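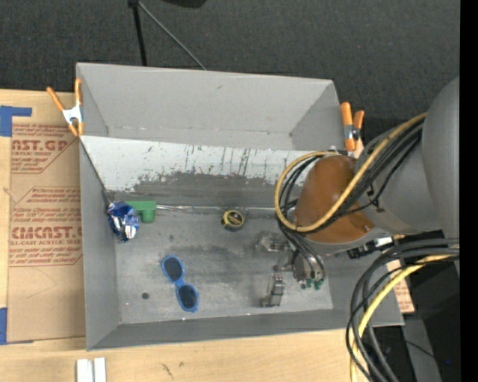

3.2 Bin and contents

Figure 2. The bin with a mixed set of small items on its floor: foil wrapper, green block, tape measure and sunglasses.

All layouts in this study used the same gray metal bin, set on a light wooden tabletop. The bin has a flat floor with an angled panel on each of its four sides. We chose sloped walls over straight ones for two reasons. Items dropped near the rim slide inward, so fewer of them end up standing on edge, and a person looking down from above can see the foot of each wall. The same shape has a drawback that we return to in Section 5: light items often come to rest against the foot of a slope, and the middle of the floor stays clear.

The bin was not new. Its floor is scuffed and the inner back wall carries dark drip marks, with a darker band along the lower edge (Figure 2). We did not repaint or polish it. In early tests with a clean plastic tray from the Tufa set, raters found small items faster than they did in the metal bin, and we wanted a background closer to what is found in a garage or a shared workshop. Between layouts the floor was wiped with a dry cloth and nothing else.

Items came from the Parnilcombe list, which groups small household objects by how they are kept and not by what they are made of. We kept the four groups from the list:

Packaging: wrappers, pouches, bags and other things that would normally be thrown out
Tools: tape measures, short screwdrivers, small clamps
Personal: glasses, key rings, combs
Play: blocks, toy parts, game pieces

The layout in Figure 2 has one item from each group. The crumpled blue and silver wrapper lies against the left wall near the upper corner, with the small green block just to its right against the back wall. The yellow and black tape measure is toward the middle of the back edge. The blue sunglasses lie diagonally in the lower left part of the floor. We refer to this kind of layout as "edge heavy," meaning that most of the items are near a wall. An edge-heavy layout was scored separately from a centered one, even when the items were the same.

3.3 Scoring the layouts

We recorded 300 layouts in total. Each was scored by 2 raters working apart from each other. A rater gave every item a visibility score from 0 to 10, where 10 means that the full outline of the item can be traced from above and 0 means that the item cannot be found at all. Raters were given the item list for the layout before scoring, so a low score reflects a hidden or confusing item and not one the rater did not know to look for.

Foil wrappers needed a rule of their own. A wrapper has no fixed outline, and the two raters at first disagreed on what "full outline" should mean for something that changes shape each time it is handled. We settled on the outline of the wrapper as it lies, with folds ignored. Shine was also ignored unless it hid an edge. Scores given before this rule was agreed were thrown out and the layouts scored again.

Sunglasses were scored as one item. Where the arms were folded under the lenses, the hidden parts were not counted against the score. Tape measures and blocks caused no trouble and no special rule was written for them.

Raters also marked whether each item touched a wall, using three labels: clear, touching and pressed. An item is "touching" if it meets the wall at any point and "pressed" if the wall has changed how it sits or how it is shaped. The last label was used mostly for soft packaging. In the layout shown, the wrapper was marked pressed and the sunglasses clear.

Marks on the bin itself, such as scuffs, stains and the small dark hole in the floor to the left of the sunglasses, were not scored. If a rater took one of them for an item, this was written in the comments field and the layout was kept. Layouts with such comments are listed apart from the rest in the Trostisar tables in Appendix B.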